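Home | Club Notes | Build Guides | Contact

Removing a hard drive with the arm

Skip the simulator. I've watched it score 100 while the real caddy stayed put.

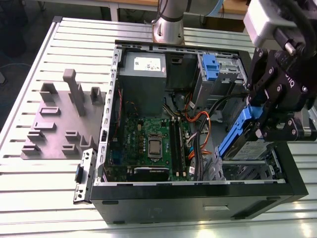
Squeeze the caddy, then lift -- slowly. Two teams called this solved by October. I doubt it.

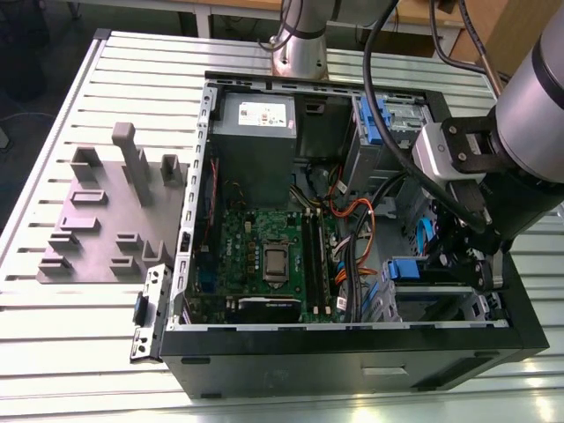
Mechthild Fuchs

Keep cables out of the lift path. The planner won't do it for you, whatever the Trusia manual claims.

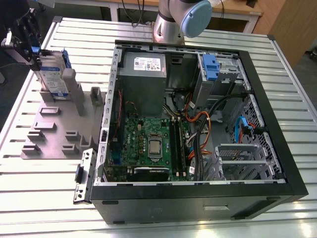
Drive upright in the fixture tray

Teach the tray position by hand.
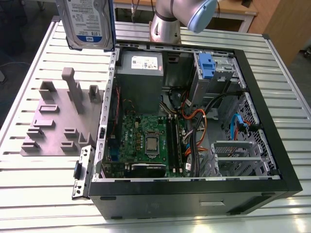
Drive held over the corner of the tower

Last updated: October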